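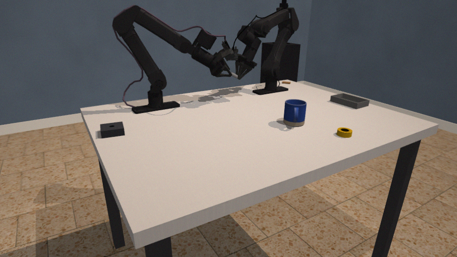
Wednesday, July 21, 2021

I got a text saying my Kerkel parcel was held over a $9 fee. I hadn't ordered anything. The link wanted me to install an app called Flumow, so I deleted it and blocked the number.

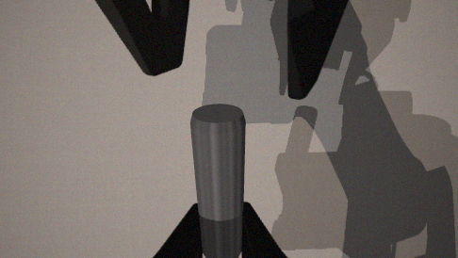 A gray cylinder on a plain surface.

My phone hadn't had a security update since April. I ran it last night and it took 17 minutes. I also removed two apps that could read my texts. 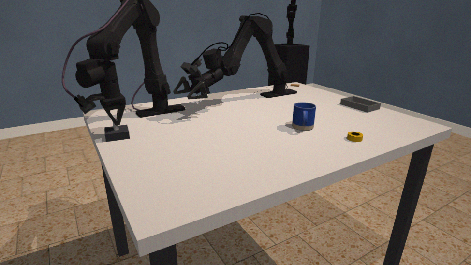
Cayetano Tejada: Got the same one Monday, different number. Check your app permissions again after the update.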